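Lockyer Toy Library: Frequently Asked Questions

Who can join?
Any family or childminder living in Lockyer or Casgate. Bring proof of address on your first visit.

How much does it cost?
Membership is £6 a year. There is no extra charge per toy. Childminders pay the same as families.

Where are you?
51 Rivance Road, Lockyer. The entrance is at the side of the building, next to the bike racks. The door is wide enough for a double buggy.

How many toys can I borrow?
Up to 6 items at a time, for three weeks. A boxed set counts as one item. Ride-on toys are limited to one per family.

Can I renew?
Yes, once, unless another member has reserved the item. Ring extension 2637 or ask at the desk. Tegan Wihongi looks after renewals and reservations.

What if something gets broken or lost?
Tell us when you bring the set back. We do not charge for ordinary wear. If a main part is missing we may ask for a small sum towards a new one.

Do I need to clean toys before returning them?
Please wipe plastic toys with warm soapy water and let them dry. Dressing-up clothes should come back unwashed, as we wash them ourselves.

What do you have for pretend play?
Tea sets, tills, doctor's cases, tool benches and several kinds of play food, including bread and pastries. Sets with small parts are marked 3+ on the label.
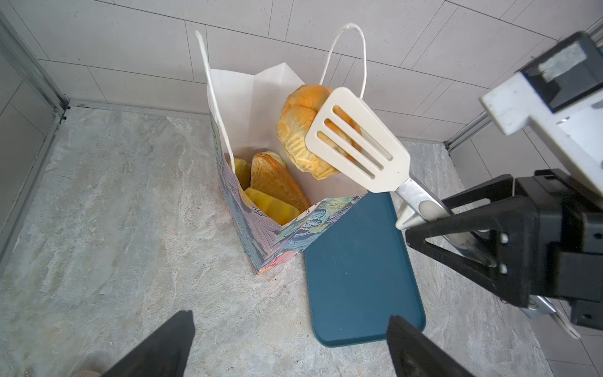

Play bread with a paper gift bag and slotted spatula.

Can I donate toys?
We take clean, complete toys with a safety mark. We cannot accept soft toys, car seats or anything that runs on mains power. Please speak to Ewan Stubbs before bringing large items.

Are you open in the school holidays?
Yes, apart from the last two weeks of August. We reopen in September at the usual time of 9.30am.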